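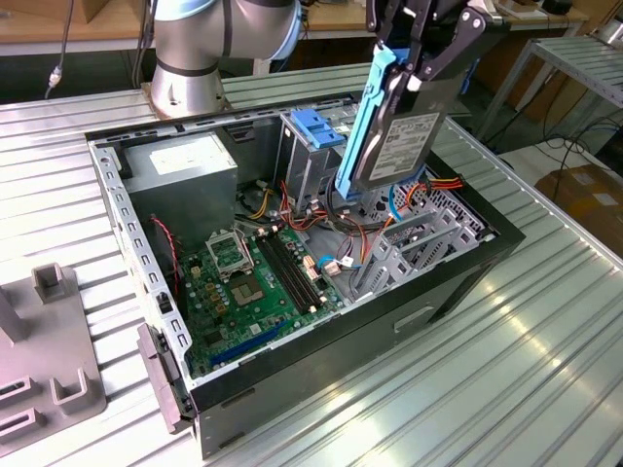 Kesenen Drive Handling Module

Kesenen is a method for planning hard drive insertion and cable handling inside open desktop towers. It runs on an arm with a two-fingered gripper and a fixed camera beside the table. The module is offered to labs and repair lines that want to repeat our results or build on them.

The planner treats the drive and the cables as one problem. Before each approach it estimates where the cable bundle lies and picks a path that keeps the drive clear of it. If no clear path is found, the gripper goes for the cables first.

Training set: 467 demonstrations
Case layouts: 7
Drive type: 3.5-inch, with caddy rail
Case position: on its side, panel removed

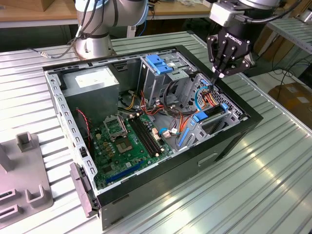 Groltby Lab — Contact Manipulation Team

Cables are still the hard part. Thin data cables shift when a fingertip brushes them, so the module takes a new estimate after every contact and allows up to 5 attempts per cable before it stops and waits for an operator. Power bundles are stiffer and need fewer.

Included: planner, trained weights, calibration routine and the 4 test protocols from the Katthorpe report. Gripper and arm are not supplied.

The method was developed by Lợi Đoàn and Magdalini Michailidis. The next release, planned for April, adds drive removal — requests for early access go to the team.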